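Processor seating in refurbished desktop towers: a bench procedure and its faults

Kirsty Treloar, Romain Lemaire, Rozália Vrabec
10/07/2020

3.2 Opening the case and reaching the socket

All towers in the Purnwood set were laid on their side with the panel off before any work on the board. Working flat puts the socket face up, and the processor can be set down under its own weight. Upright work was tried in December and dropped after the first batch.

The set held 62 machines from two office clearances. Most had been stored without power for at least a year. Each was logged by board maker and socket type, and the old processor was tested on a separate bench before it was matched to a case again. Drives were left in their bays unless they blocked access to the board.

Cover sheets were left on a processor during transport and early positioning if the supplier had fitted one. We did not record sheet material. Sheets with creased edges were accepted as long as the rim of the substrate was free on the sides where the part is gripped.
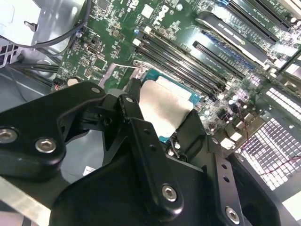
Figure 4a. Processor with pale cover sheet held above the socket area of a Dell board.

3.3 Seating

The load plate is opened fully and the lever parked before the processor comes near the socket. The part is held by its edges only. Contact with the socket field was the most costly fault in the set, as a bent pin usually meant the whole board was written off. Siiri Lapiņa inspected every socket under a lens at 60 degrees to the bench lamp, before and after seating.

Alignment is checked against the notches and the corner mark. If the part does not sit level it is lifted straight up and tried again - sliding it into place is not allowed. After 3 failed tries the machine goes to the Sokura shelf for a second inspection. 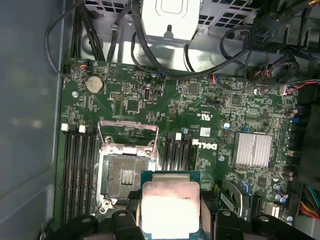

Figure 4b. Socket with load plate open and the processor held next to it, heat spreader visible. Memory slots to both sides appear empty.

Memory goes in last. With the slots free there is more room for the approach, and the latches are less likely to be knocked. Boards with slots on both sides of the socket gave the least clearance, and seating times on these were longer and more spread out (Table 3).

3.4 Cables and clearance

Loose cables were the second source of trouble. Power wires and data cables were pushed toward the drive side of the case and, where they would not stay, held with a Fleltirent strap.

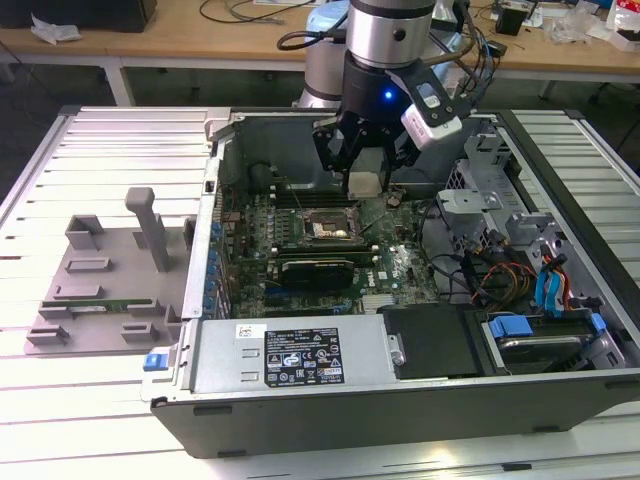 Graphics cards were left seated. Removing them added some 100 seconds per machine and made no clear difference to the number of repeat tries. The exception was the Kinyua subset, where the card bracket was often bent and had to come out before the board could be checked at all. Those machines are reported separately in Section 4.

Power supplies also stayed in place, disconnected from the mains. Labels were photographed for the log and not removed.

The authors thank Blair Dow for the loan of bench space and for keeping the fault log.

Related items
Storage conditions and socket wear in office desktops
Sorting memory modules by hand: error rates over two seasons
A short checklist for drive bay latches

Contact the authors | Copyright 2020 Purnwood Bench Papers | Back to top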